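Search this site
Search

Home Animals Plants Make & Do Ask Ayantu Grown-Ups

Why Do Woodpeckers Bang Their Heads?

by Ayantu Wako

When I was 9, a woodpecker moved into the park behind our building, and every morning at six o'clock it woke me up. Rat-a-tat-tat-tat! I used to put my pillow over my head and wonder why any animal would want to smack its face into a tree before breakfast.

I've been watching woodpeckers ever since (I forgive that first one now, mostly), and I get more letters about them than about any other bird. So let's dig in!

First of all, a woodpecker bangs on wood for a few different reasons. Sometimes it's hungry. Beetle grubs and ants live under the bark, and the bird chips away until it can reach them. Then out comes the tongue, and oh, what a tongue! It's long and sticky, and in some kinds of woodpecker it has tiny barbs at the tip, like a fishhook. When the bird isn't using it, the bones that hold up the tongue curl around the back of its skull. Try touching the back of your own head and thinking about that for a minute.

Sometimes it's house-building time. A pair of woodpeckers will carve out a hole in a tree and raise their chicks inside. They don't bring in grass or feathers like a robin would. The chicks just sit on a bed of wood chips.

And sometimes the bird isn't digging at all. It's drumming! Most woodpeckers don't sing the way other songbirds do, so they play the tree. A fast, loud drumroll can mean "this is my place, keep out" or "hello, I'd like to meet you." They love anything that makes a big noise, and that includes dead branches, gutters and metal chimneys. My neighbor Getachew had one on his chimney all through April and he was not a happy man.

Yeshi Abera wrote to ask, "Doesn't it get a headache?" Good question, Yeshi! We can't ask the bird, but we do know its brain is very small and light and fits snugly inside the skull, so it doesn't slosh around much. A small brain can take a much harder knock than a big one like yours. Please don't try it.
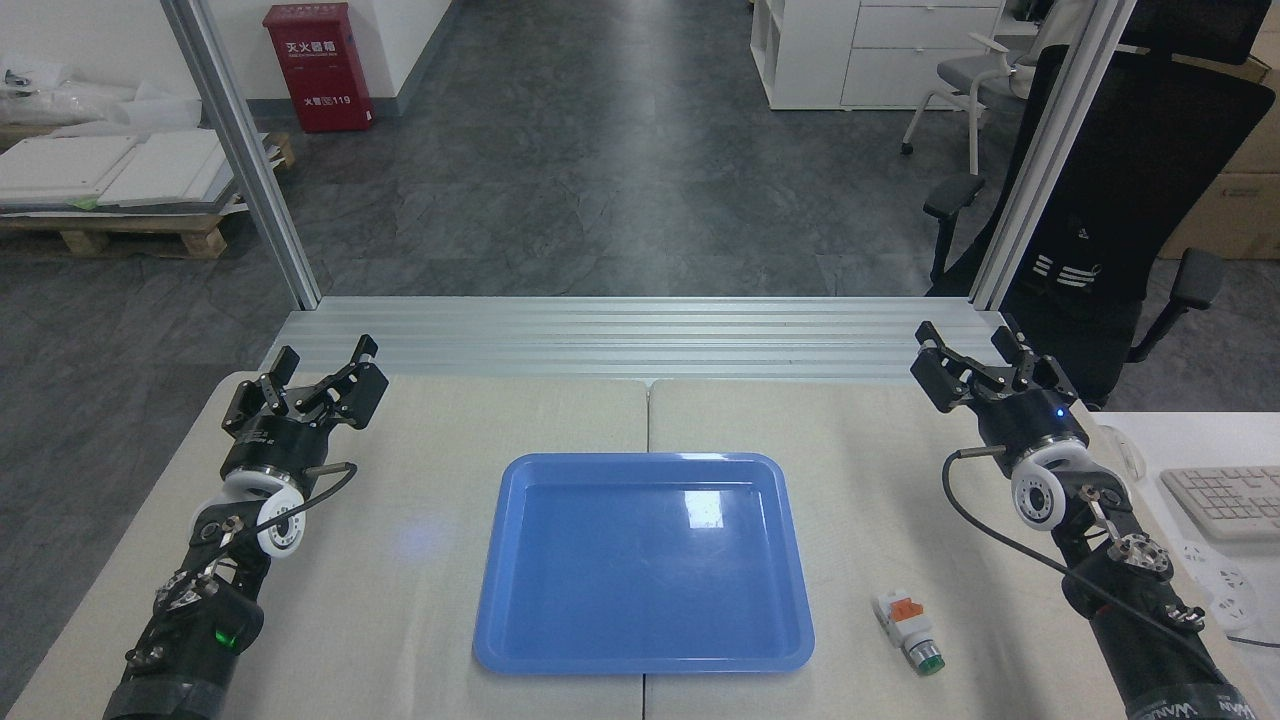 Now, the feet. Most birds you see have three toes pointing forward and one pointing back. Most woodpeckers have two and two, so they can grab bark from both sides. They also have very stiff tail feathers, and they lean on them like the back leg of a stool. I think that's my favorite part - they carry their own chair everywhere.

If you'd like to find one, go out early and listen before you look. When you hear drumming, stop walking and check the dead branches near the top. Look for fresh wood chips on the ground too. If you find a nest hole, stay well back and keep your voice down, and write to tell me what you heard!

More from Ayantu
Where Do Frogs Go in Winter?
How Owls Fly So Quietly
Can a Worm Smell?
Amanuel's Pond Diary: July
Who Made This Hole in My Leaf?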